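Fault Technician, Handheld Grippers (fixed term)
Burkerau, Ekpo site
Posted Jul 25, 2018

Burkerau is looking for a technician to join the Nukine project, initially until the end of March. The job is to find out why our grippers fail and to stop them doing it again.

In the spring we had a run of jaw faults on the Dina handheld unit. The fingers closed without the trigger being pressed, and one operator had a thumb pinched badly enough to need treatment. We withdrew the whole batch and went through 2616 recorded sessions. The fault showed up in 111 of them. Most were traced to a chafed signal cable, but there is a remainder we still can't explain, and that is where you would start.
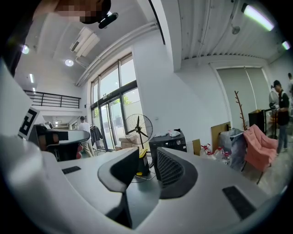 The work room at Ekpo, seen from between the fingers of a gripper.

You will strip down returned units, reproduce faults on the bench, write up what you find and check repaired units before they go back to operators. You will also have the authority to stop a session if you think a unit is unsafe.

We need someone with at least 2 years of repair work on small electromechanical equipment, who can read a wiring diagram and keep a clear fault log. Experience with force sensors would help. The post is on site and involves standing for much of the day.

To apply, send a CV and a short account of a fault you traced (about 300 words) to Tamunoemi Amadi, project safety lead. Please say when you could start.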